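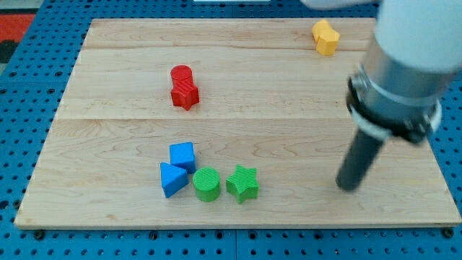

Gamedley Remote Teaching Kit, review after two months
Posted 2023-03-06 by Kianoush Golestani

I teach a small evening course where adults learn to work with robot arms. Most of them never touched one before. In January we bought the Gamedley kit, which lets you move the arm from a hand controller and save the movement as a lesson for the robot. I want to write down what is good and what is not so good, for other people who think about buying it.

What you get

In the box is the hand controller, a foot switch, a cable that is long enough, and a license key for the software. There is no arm in it and there are no blocks. You must have your own arm, and the list of supported models is on the Gamedley page. Please read this list before you pay. The price was 909 euros for us, with the school discount. The normal price is 1000.

Setting up

The first installation took me one evening. The manual is correct but it is written for people who already know everything. The step with the network address is explained in one sentence, and I needed to write to support. They answered the next morning, very polite, and the answer worked.

After this, the start in the morning is quick. You switch on the arm, press the foot switch one time, and the controller is awake.

Teaching with the controller

Our first exercise is always pushing colored blocks on a wooden board, with a simple rod on the arm and no fingers. The student has to bring one block to another one, for example the blue cube to the green star. It sounds like a game for children, but cubes go straight and cylinders turn away when you touch them a little beside the middle. The student feels this very soon, and starts to make small corrections. These corrections are exactly what I want in the recording.

The controller is good for this. Small hand movements stay small at the arm, and you can set the scale with a wheel under the thumb. I use the slow setting for beginners. The delay is short enough that I forget about it. Up and down is more difficult, and almost everybody goes too low in the first lesson. There is a height limit in the software – please use it, your board will thank you.

When the foot is on the switch, it records. When you lift the foot, it stops. My colleague Heidrun Egger prefers a button on the hand, and she has a point, as some students lift the foot without noticing and lose half of the lesson.

The software

The recordings are shown in a list with a small preview, and you can cut the beginning and the end. This I like a lot. What I do not like is that you cannot give a name to many recordings together. If you have a long list of pushes, you type and type. Export works well, also with the training program from Merkiria that we use in the second half of the course.

One update in January changed the direction of the left and right axis without asking me. I found the setting after a while, but with a beginner at the controller it was not a pleasant moment.

Compared with guiding by hand

Before, we used the Drumisura handle, where you hold the arm itself and pull it along the way. For one simple path this is still faster, and I would not throw it away. But with the handle your own arm is always over the board, and the camera sees your sleeve in the recording. With the controller you sit at the side and the view stays free.

Good: fine control, short delay, foot switch of solid quality, friendly support
Not so good: manual, naming of recordings, the update story

I would buy it again for a class. For one person at home it is a lot of money, and I would first look for a used one.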